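The 199 Good Ones

Mitali Sikder
May 14, 2018

We had a fault in December that took 4 days to find and ten minutes to fix, and I am still annoyed about the ten minutes.

The job was folding and hanging household cloth, shown to the machine by people holding a gripper in their own hands. A batch was 200 runs. In one batch 199 were marked good by the software, and the robot at Osulthorpe that learned from them closed its fingers on thin air beside a blanket, lifted nothing with great care, and reported success.

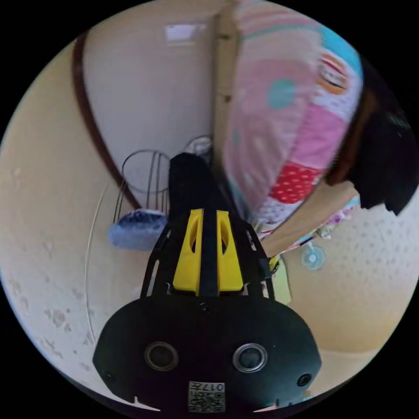 Everyone blamed the blanket. Patterned fabric is a popular suspect in our trade – it can't answer back. Zainab Okoro blamed the finger width, which the log had recorded as a single unchanging number through the whole batch. The sensor had stuck. The one run marked bad was the only one in which it had moved.

I don't think the sensor is the scandal. Parts stick. What bothers me is that our checker, Prurkow, read a frozen value as a steady hand and gave it top marks.

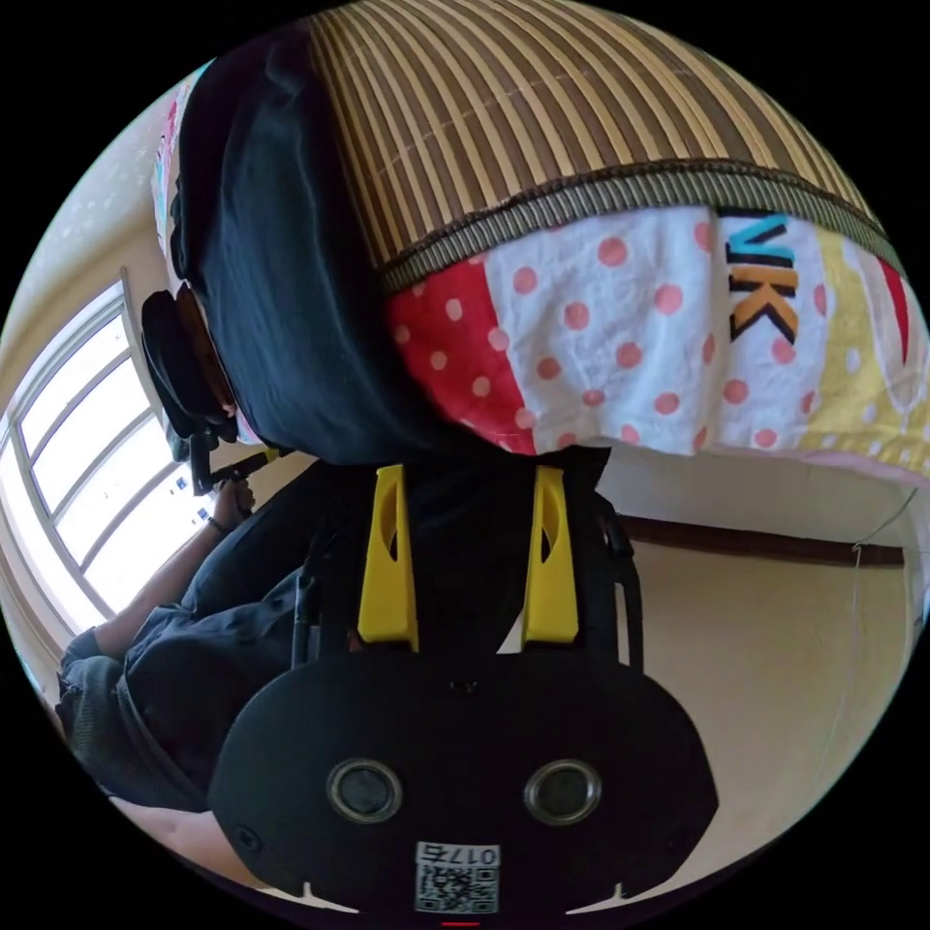
We now throw out any run where the width never changes, and a person watches a few from every batch with the log open beside them. This is slow, and I've been asked when we can stop. My answer is that a system grading its own homework should be made to show its work, particularly when the grades are lovely. Zainab wants the same rule for the Gultomen line, where the scores have been excellent all spring. She has started pulling the logs.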